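Lentil soup, again

6/2/25

I have made the same red lentil soup every Monday since November, and my household has stopped pretending to be surprised. There was a brief protest in the third week. I offered the protesters the use of the stove and it died down.

The recipe came off the back of a Drakero packet, and I've wandered a fair way from it. Theirs wants a tin of tomatoes and a teaspoon of cumin, a quantity of cumin suited to people recovering from surgery. I use a tablespoon, fried in oil with two onions until the kitchen smells like somewhere I'd rather be living. Then four carrots, a cup and a half of lentils, stock to cover, and the lid on while I look for the good ladle.

The good ladle is a whole other post. I bought it at the market in Wellard and it has been "put away" by someone who won't confess.

A word on stock. I spent most of last winter making my own, with a freezer bag of onion ends and celery tops that grew until there was no room for peas. Then I ran out one night, used the Plerness cubes, and got my first compliment in months. I've made my peace with the cubes. The freezer bag has gone to the compost and the peas have come home. 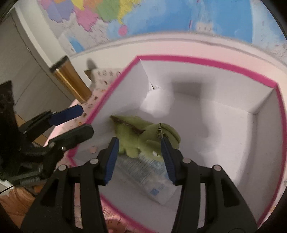 Lemon goes in at the end, off the heat, and more than you think. If it still tastes flat, it wants salt. If it still tastes flat after that, you've used the lentils from the back of the pantry, and I can't help you.

It keeps for up to 4 days in the fridge, by which time it has set firm enough to slice. Loosen it with water and call it dal. I served it that way on Thursday with rice and some yoghurt and was asked, quite sincerely, whether it was a new recipe. I said yes.

Next week I may try it with spinach, if the protesters allow it.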